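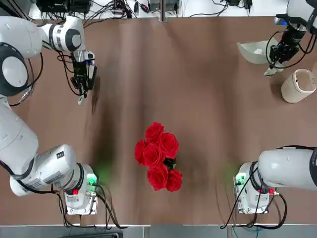
## 네 번째 책, 4쇄 들어갑니다

2023년 10월 18일

오전에 출판사에서 메일이 왔다. 『디덤의 겨울』 4쇄를 찍기로 했다는 내용이었다. 이번에는 500부다. 큰 숫자는 아니지만 초판이 나갈 때만 해도 2쇄 이야기는 꺼내지도 않았으니 나로서는 충분히 반가운 소식이다.

제목의 디덤(Diltham)은 어디냐는 질문을 자주 받는다. 실제로 있는 곳이 아니다. 초고를 쓰던 때에 발음이 마음에 들어 붙인 이름이고, 한글 표기를 '딜섬'으로 할지 '디덤'으로 할지는 교정지에서도 두 번 바뀌었다. 결국 소리 내어 읽기 편한 쪽으로 정했다. 영문 표기에는 l이 들어가는데 왜 한글에는 없느냐고 메일을 보내신 분이 계셨다. 맞는 지적이다. 그래도 표지를 바꿀 생각은 없다.

4쇄에서 고치는 부분을 적어 둔다. 앞서 나온 책을 가지고 계신 분은 참고하시면 된다.

- 3장 첫 문단, 여관 주인의 나이. 뒤에 나오는 연도와 맞지 않아 고쳤다.
- 5장 편지 안의 맞춤법. 일부러 틀리게 쓴 곳은 그대로 두고, 내가 정말로 틀린 곳만 고쳤다.
- 9장에서 기차가 역에 도착하는 시각. 앞 장에서는 오후인데 여기서는 아침으로 되어 있었다.
- 작가의 말 마지막 줄. 원래 쓰려던 문장으로 되돌렸다.

9장의 기차 시각은 독자 한 분이 9월에 알려 주셨다. 책 여백에 직접 표를 그려 가며 날짜를 맞춰 보셨다고 한다. 나는 원고를 쓸 때도 그런 표를 만들지 않았다. 다음 책은 표부터 만들고 시작하려고 한다.

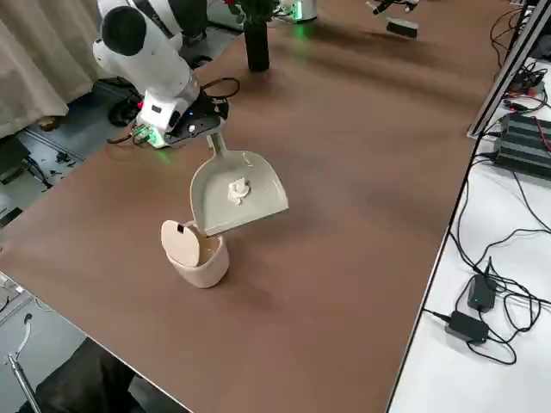
본문 종이는 그대로 가고 표지 종이만 바뀐다. 처음에 쓰던 종이가 단종되어서 비슷한 색으로 골랐는데, 견본을 받아 보니 예전 것보다 조금 더 누렇다. 제목 글자의 남색은 오히려 이쪽에서 더 잘 보인다. 서점에서 3쇄와 4쇄가 같이 꽂혀 있으면 책등 색이 다르게 보일 수도 있다. 파본은 아니니 안심하셔도 된다.

전자책은 울릭스(Ullix)에서 계속 판매한다. 수정한 내용은 전자책에도 반영하기로 했고, 이미 구입하신 분은 책을 지웠다가 다시 내려받으면 된다고 들었다. 다만 밑줄과 메모가 남는지는 아직 확인하지 못했다. 메모가 많은 분은 내가 따로 글을 올릴 때까지 기다리시는 편이 좋겠다.

크리스티안센(Kristiansen) 서점에서 하기로 한 낭독회 이야기도 해야겠다. 4장을 읽는다. 원래는 1장을 읽으려고 했는데 집에서 소리 내어 읽어 보니 너무 길었다. 4장은 인물이 둘만 나오고 대화가 많아서 처음 듣는 사람도 따라오기 쉽다. 연습할 때마다 같은 문장에서 숨이 모자라는데, 쓸 때는 그렇게 긴 줄 몰랐다. 쉼표를 하나 넣을까 하다가 책에는 넣지 않고 낭독용 원고에만 연필로 표시해 두었다.

책에 서명을 받고 싶은 분은 낭독이 끝난 뒤에 가져오시면 된다. 다른 곳에서 산 책도, 도서관 책만 아니면 괜찮다. 작년에 도서관 책에 서명을 했다가 나중에 사서분께 사과 전화를 드린 일이 있다.

새 원고는 가제가 『플리세텐트(Flisetent)』다. 편집자는 제목이 너무 어렵다고 한다. 나도 어렵다고 생각하지만 아직 다른 제목이 떠오르지 않는다. 앞부분은 다 썼고 지금은 가운데에서 멈춰 있다. 등장인물 하나가 집을 나가야 이야기가 움직이는데, 그 사람이 나갈 이유를 찾지 못했다. 지난주에는 이유 없이 내보내 보았다가 다음 날 도로 들여보냈다.

리뷰는 대부분 읽는다. 답글을 달지 않는 것은 무슨 말을 해도 변명처럼 보일 것 같아서다. 결말이 갑작스럽다는 의견이 여전히 가장 많은데, 결말은 4쇄에서도 고치지 않았다. 여관의 개가 어떻게 되었는지 묻는 분도 계신다. 개는 잘 지낸다. 마지막 장에 한 줄 나오는데 워낙 짧아서 지나치기 쉽다.

4쇄가 서점에 들어가는 날짜는 인쇄소 일정이 나오는 대로 이 글 밑에 덧붙이겠다.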